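Brillham Legal Portraits Catalog: Second Progress Report to the Amaral Fund

Period covered: the three months to the end of April

The grant pays for a searchable catalog of the engraved portraits of judges and law officers held in the Bemholm collection. At the end of this period 173 prints have full records, up from 60 in the last report. The remaining folders are sorted but not yet described.

Most of the time went on titles and inscriptions. Many of the engravings were reissued after the sitter was promoted, with the lettering changed and the plate left alone. We now record each lettering as a separate state and link it to the others. This took longer than the plan allowed, and we had to go back over the first folders to bring them into line.

Dates remain a problem. Where the publication line has been trimmed off, we give a range based on the office named in the title — a chief justice's years on the bench, for instance — and mark it as inferred. About 20 prints have no usable lettering at all. These are entered as "unidentified judge" until we can compare them with the Uvberg set.

The visit to Uvberg was moved back a month because their reading room was closed for rewiring. Travel money for it is unspent and carried forward. All other lines are within budget, apart from a small overspend on archival folders.

The name index is in use. It brings knighthoods, peerages and plain surnames together under one heading, so a reader who knows only the later title will still find the early prints. Spelling follows the print in the transcription field and the modern form in the heading.
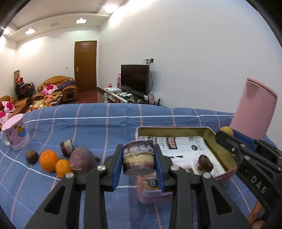
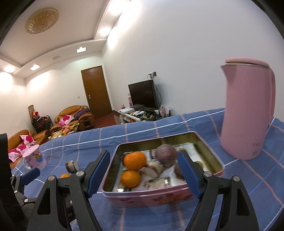
For the next period we plan to finish the serjeants and the Exchequer barons, make the Uvberg visit, and open the catalog to outside readers on a trial basis. We ask the Fund to approve moving the unspent travel money into the next period. A revised schedule is attached to the budget sheet.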